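Washing the purple one (and other adventures in soft toy care)

19th July

I've been putting off the soft toys since January. There is a bag of them at the bottom of the wardrobe in the back bedroom, and every time I went in for a clean pillowcase it looked at me. Well, this week I finally dragged the whole lot out, and I have Opinions.

First, a bit of history. When we moved from Vatside to Drarkstead I packed the toys in the same box as the picnic rug, which still had half a field stuck to it. So for ages everything with fur has had little bits of dried grass in it – the rabbit, the two bears, the elephant with the wonky trunk, all of them. The short-haired ones were easy enough. Pillowcase, knot in the top, cool wash, done. I was feeling quite smug by teatime.

Long fur is another matter altogether. If you've ever put a shaggy toy through a normal wash you'll know the look it comes out with, sort of matted and flat like a bath mat in a rented flat. I did it to a yellow duck years ago and he has never been the same. My friend Hongmei Lei rescues old toys and sells them on (she has the patience of a saint, and a drawer full of glass eyes), so I rang her before I did anything daft with the lavender one.

Her advice was to leave the machine out of it. Small bowl, lukewarm water, a capful of wool wash, and press it through with your hands – no rubbing. Then roll it up in a towel and lean on it. I used the big Bettencourt bath sheet, the one we got as a present and never use because it takes so long to dry, and it was perfect for this. Hongmei also says to comb long fur in little sections starting at the tips, and to do the arms and legs separately from the tummy, as limbs tangle where they bend. I hadn't thought of that but she's quite right.

The lavender fur is long and fuzzy all over, even down the limbs, and there's a small patch of darker purple near the end of one of them that I'm very fond of.
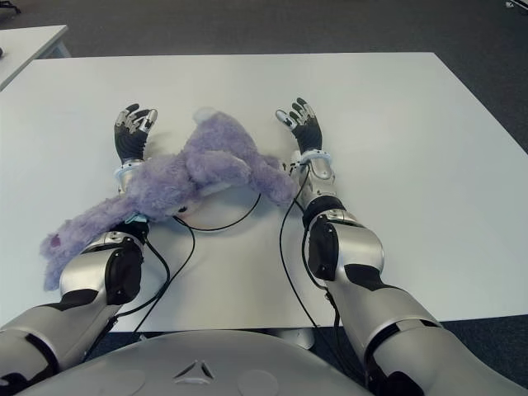
What I used

A dog brush. I know! I bought a proper Zovis toy comb first and it was far too fine, it just snagged and pulled, so that's gone in the drawer with the other things I was sure I needed. The dog brush was 50p at the school fair and has soft wide bristles, and I wouldn't be without it now.

For drying, flat on a rack with a clean tea towel underneath, and turn it over whenever you walk past. Don't hang a floppy toy up by one leg, or you'll have one leg longer than the other. Ask me about the rabbit.

Still to do: the elephant's trunk, which needs restuffing, and a lion whose mane I'm frankly scared of. If anyone has washed a mane and lived to tell the tale, please leave me a comment, I'd love to know how you got on.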